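Filled in by Orlando Inga on the Wednesday walk-through, start 6:30 a.m. Copy goes in the binder and to the Skakus planning desk.

# Collection Workstation Checklist, Kitchen Sites

Covers the people who pick up and sort wrappers with hand-held grippers. The Nundari sorting arms are on a separate sheet.

## A. Floor and access

- [x] Walking path clear from door to counter
- [x] No cords across the path
- [ ] Rugs and mats flat. **Comment:** Fail. A curled corner is a trip hazard when you have a tool in each hand and can't see your feet. Tape down or take up before the next shift.
- [x] Waste bin lined and within reach
- [ ] Bottles off the floor. **Comment:** Find a shelf for the oil. A spill on tile would stop work for the morning.

## B. Tools and hands

- [x] Finger pads seated, no lifting at the edges
- [x] Screws tight on both tools
- [x] Gloves worn
- [ ] Rest break taken every 30 minutes. **Comment:** Two people told me they skip it to keep up with the day's count. See section D.

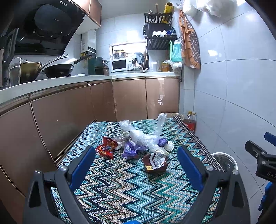
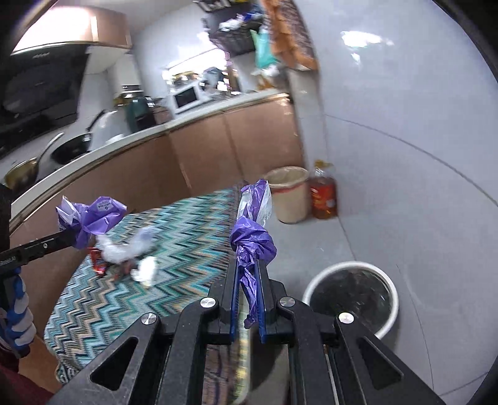 ## C. Handling soft plastic

- [x] Operators know to pinch film at the thick part
- [x] Food packaging handled with the tool only
- [ ] Dropped pieces picked up before moving on. **Comment:** Partly done. People leave them for the end of the round. Small packets get stepped on.
- [n/a] Sharp items tray. None handled at this site.

## D. Workload and job changes

- [x] Each operator has been told what the recorded work is used for
- [ ] Daily count posted and agreed. **Comment:** The count went from 6 rounds to 14 in May after Callano changed the schedule. The people doing the work heard about it from the sheet on the wall. Wrist and thumb soreness reports started the week after. I would go back to 6 until the rest breaks are being kept.
- [ ] Written plan for current staff once the arms take over sorting. **Comment:** Still open from the last inspection. Vincze has offered training on clearing jams and restarting the arms, but only for day shift. Evening staff asked me directly if they will have a job. I could not answer and told them so.
- [x] Operators can stop work without asking a lead. **Comment:** Confirmed with everyone on shift. One person had used it, for a sore thumb, and was not written up.
- [ ] Pay rate for tool work listed. **Comment:** Still paid at the old hand-sorting rate. The work is slower and takes more attention than picking up by hand. Pass to payroll, ticket 1205.

## E. Follow-up

1. Rug: site lead, before next shift.
2. Oil bottle: site lead, same day.
3. Round count and breaks: Skakus planning desk. I want a written reply.
4. Evening training dates: Vincze.
5. Ticket 1205: payroll.

Items 3 and 4 stay on my list until I see paper. Next visit will be an evening shift, and I will ask the break question again without the lead in the room.

O. Inga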